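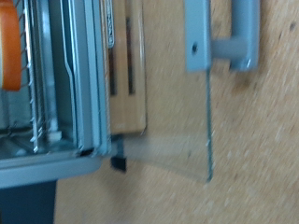

Skip the first tour and take the second one, a reader wrote in after my last post, because the morning group gets rushed past the ovens and never makes it to the tasting table. Good advice. Ignored it, went at nine anyway. Reader was right about the rushing, wrong about the table.

So - Broreo open day, Tue 31 May, out on the Grarnwood road. Bakery, mostly crackers and flatbread, some rusks. Parking is a field. Bring other shoes.

Sign-in was slow. One clipboard, one pen. Hairnets, blue shoe covers, take off your watch and rings. They had 34 in our group, which is too many for that corridor, and the people at the back heard maybe half of it. I was at the back for the flour part. Something about protein levels and two mills, one of them at Etari. Couldn't tell you more than that.

Mixing room next. Loud. Warm, and a sweet sort of smell, more like beer than bread. The dough for the flatbread rests overnight in covered tubs and you could smell which ones were the rye. They let us poke a piece. Stiffer then I expected, almost like putty.

The long oven is the thing everybody came for. Goes in pale at one end, comes out brown at the other. The guide said the flatbread gets 84 seconds and the thick rusks get two passes with a night of drying in between. Somebody asked what happens if the belt stops. Answer: you throw it all out and start again. It had happened the week before, apparently, and the pigs at a farm down the road did well out of it.

No photos on the line itself. Fair enough.

After that the cooling racks and the packing side, which I liked more than the oven. Crackers come down a chute and get lined up on edge, and a woman pulls the broken ones by hand, very fast, while talking to us the whole time. Broken ones go in plain bags and sell in the shop. Those are the ones to buy. Same cracker, big bag, and I got 356 grams in mine when I weighed it at home.

Tasting table: five kinds, plus a caraway one that isn't in stores yet. Caraway was too salty for me but the plate emptied. The plain rye with butter was best by a mile. Amegashie had the cheese stand next to it, nice soft goat cheese, ran out before we'd all had a turn. Coffee weak.

Shop is small and gets jammed the minute a tour lets out. Cash or card both fine. The rusks were gone by eleven.

Things to know if you go next May:
Tour takes 40 minutes, they say an hour on the sign.
Stairs in the middle, no way around them that I saw.
Kids okay over eight.
Restroom is back by the entrance, so go before.
Stand near the front for the flour bit, really.

Bus from Grarnwood stops at the gate but there's a long gap after noon. I just missed one and sat on the wall eating broken crackers untill the next one came. Half the bag gone by the time I got home, I'll have to go back for more.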